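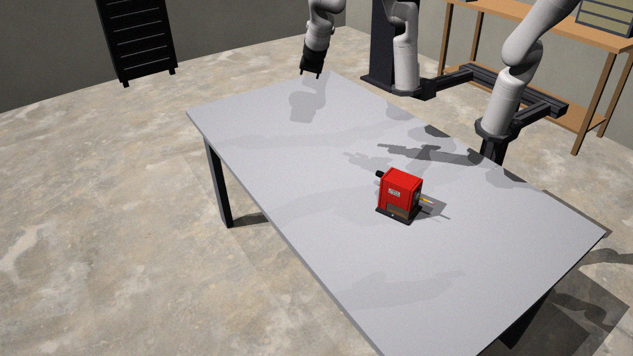

Crank fault halts Novness two-arm trials

Trials of a two-armed robot control program were stopped in March after a force limit failed to trip during a pencil sharpening task, the developer Novness has confirmed.

The fault showed up in simulation and no equipment was damaged. Novness has nevertheless withdrawn version 6 of the program, known as Prallel, from the physical test cell at its Ambrose site until the cause is fixed.

In the task, one arm steadies the sharpener while the other turns the crank. If the crank jams, the program is meant to stop both arms and open the grippers. During an overnight batch of 900 runs, the turning arm kept pushing against a jammed crank in 358 of them. The sharpener was dragged across the table in most of those runs, and in 2 it went over the edge.
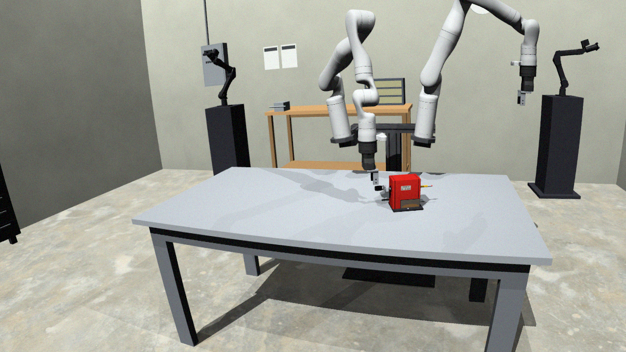
Marloes Brouwer, who leads testing at Novness, said the limit had been set correctly but was being read from the wrong arm. A change made to the program earlier in the month had swapped the two sets of force readings whenever the arms started a task from the raised position.

"The arm doing the work was being judged by the arm that was holding still," she said. "It never saw a reason to stop."

The fault was missed at first because the batch report recorded only whether the crank had completed its turns. Runs in which it had not were marked as ordinary failures and passed over. An engineer noticed the sharpener's final position while checking the results the next morning, and the cell was locked off before 10am.

Korkach, which uses an earlier version of Prallel on its packing benches, has been told of the problem. Novness said that version does not contain the change, but it has asked the company to keep its lines at reduced speed while the checks are repeated.

A corrected version is being run through the same batch, with jams added at different points in the turn. Staff will also have to test the stop on each arm separately before the physical cell is switched back on. Novness has not given a date for that.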